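The bathroom counter, finally

I said in June that I would get to the upstairs bathroom before the end of the month, and I missed it. It got done anyway. Most of the work was throwing things out, so there isn't much to show for it, but people asked, so I'm writing it down.

The counter had turned into a shelf for everything that didn't fit in the cabinet. Three half-used bottles of lotion, a hairbrush that belongs to my sister, a nightlight with no bulb, a dish of hotel soaps still in their paper. Tamara stayed with us for 10 days in the spring and very politely kept her own things in a bag on the floor the whole time. I noticed but didn't do anything about it until she'd gone home.

I took it all off and put it on a towel in the hall. Then I washed the marble with dish soap and warm water. Don't use vinegar. I used vinegar on the windowsill in the old apartment on Gastow and it left dull spots that never came back, and that was the same kind of stone. Wipe it dry after. There was a ring behind the faucet from a can of shaving cream and it took baking soda paste and most of an afternoon, covered with plastic wrap. It's still there if you know where to look.

After that I only put back what gets used every day. The rest went in the drawer or in the trash. I found 7 travel toothpastes, all open. The expired sunscreen went too. Ernő wanted to keep the hotel soaps, so those are in a jar in his closet now.

The toothbrush holder was the one thing I replaced. We had one of those with the four holes and the part underneath that you can't reach with a sponge. I looked at a nice one from Irar and then at the price and used a mug from the kitchen. It's tall enough that nothing tips out, and it goes in the dishwasher. The mug went at the back, to the left of the vase, which leaves the front of the counter free. I had the small black vase already. The reeds came from a diffuser that had stopped smelling like anything, and I put white flowers in with them.

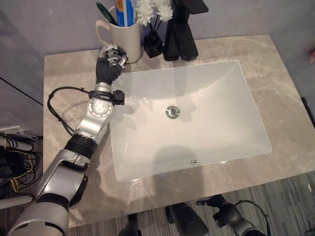
How often does the mug need washing?

Once a week is enough for us. Toothpaste water collects in the bottom and gets cloudy, so I empty it, run it through with the breakfast dishes, and stand the brushes in a glass until it's dry. If you leave it two weeks you'll need a bottle brush.

The drawer is still bad. I bought dividers and they're 9 inches long, and the drawer is a bit shorter than that, so they're going back. Aušra says to cut up cereal boxes and use those, and I probably will. The grout by the tub is next and I have no plan for it yet.

Filed under: Home, Small Jobs, Bathroom

Contact | © Béla Veres | Back to top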